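Search this blog
Search
Type and hit enter

The great desk clear-out, part 2

2019-09-29

OK so quick one, dinner is in the oven and I said I'd post before the end of the month. Still going with the desk. Week three. I had no idea a person could own this many dead pens.

Rule is the same as last time: if I haven't touched it since March it goes. Rigoberto thinks that's too harsh, but Rigoberto keeps every phone charger he ever owned, so. Took one full bag to the thrift store, one to recycling, and a shoebox of "maybe" which is cheating, I know. Did the papers too. More than 30 old bank letters, all shredded. My shredder gets hot after 20 minutes and then sulks, so that took the whole evening. Found a birthday card from Dörte I never answered. Sorry Dörte!! Calling you this week.
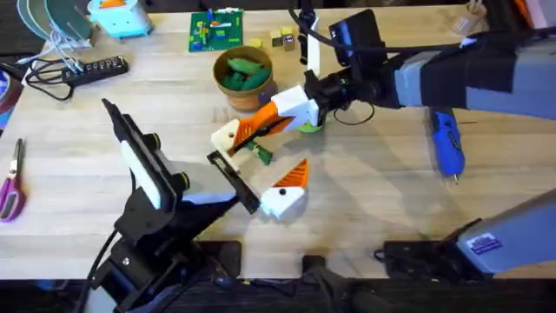

Cables were the worst part. Of course they were. I've tried the clips, the little velcro ties, the box with holes in it, and a month later it's all back in a heap. A black cable looped across a light wooden table shows up from the other side of the room, no matter how tidy you are with everything else. So mine go down the back leg now, taped, and teh power strip is screwed up under the top. Took me two tries. Wrong screws the first time, too long, nearly came out through the desk.

Drawers next. The top one is nearly done (stamps, tape, scissors, the good stapler). Bottom one won't open all the way and I'm a bit scared of it. Anel says take the whole drawer out and tip it on the floor. Might do that.

Also, to whoever asked about the lamp, it's second hand, 19 dollars, no idea of the make, the sticker's gone. Bulb was extra.

Right, timer's going. Part 3 when I've delt with the bottom drawer.

Recent posts
The great desk clear-out, part 1
Soup again
I finally fixed the back gate
Books I gave up on
Paint colors, help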